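Handout 6: Catch-up TV on consoles and set-top boxes
Philomena Daly, Ostevcombe

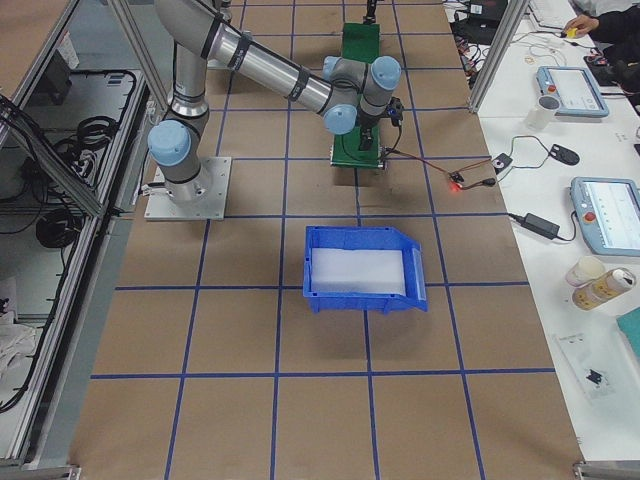 A streaming app has to be built again for each device it runs on. Menus are the usual trouble, as a controller moves the highlight one step at a time and cannot point. Plan the home screen as a grid of squares, like the one the blue tape makes on the brown paper, and check that every square can be reached with four buttons.

Reading for June: Dunne, chapter on remote controls. Bring your sketch of a home screen.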